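4.2 Comparing finger pads on the zipper task

The zipper task was the hardest of the set for both hand-held grippers, and it is the one where the choice of finger pad mattered most. A mesh laundry bag is light and slides on a smooth table, so one gripper has to hold the fabric while the other takes the pull. We compared two pad types. The Stondley pad is a flat, rigid plate with a square edge. The Calleo pad has the same outline but a softer face. Both fit the same mounting block, and swapping them did not change the camera position or the calibration.

Each operator recorded demonstrations with both pad types in blocks of 20, with a short break between blocks. The order of the blocks was switched from one operator to the next. In total we kept 972 demonstrations, of which 708 ended with the zipper moved along its full length. The rest were partial openings or closings and were labeled as such. They were left out of policy training but are used in the failure analysis in Section 5.
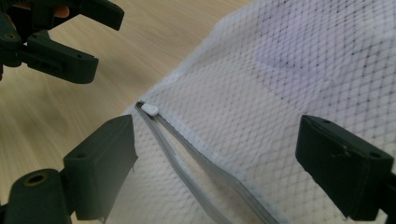

Figure 6. Gripper-camera view in the zipper task. The pull lies between the two pads at the top of the open section, with the second gripper at upper left.

Most failed attempts fell into one of two groups. In the first, the pads closed on the tape next to the pull and the fabric bunched up between them. In the second, the pull was gripped well but the holding gripper let the bag slide, so the whole bag moved along the table and the zipper stayed where it was. The Stondley pad had more failures of the second kind. The Calleo pad held the mesh better, but its soft face tended to fold over the pull and hide it from the gripper camera – a problem for the policy more than for the operator.

Operators worked standing at the front of the table and were told to keep both grippers in view of the head camera whenever they could. The cables were left free so that the wrists could turn.
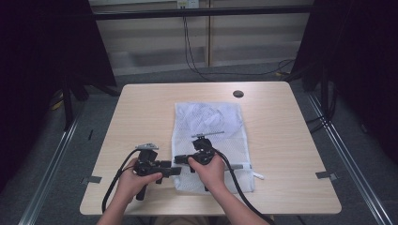
Head-camera video was used to check the labels and to decide which hand was holding and which was pulling. It was not given to the Soomro controller, which received only the two gripper views and the finger opening. We also ran the Gatham controller with the head view added. The extra view helped with the first approach to the bag but made little difference once the pads were near the zipper, where the fingers often blocked it. Results for both controllers are reported by pad type in Table 3.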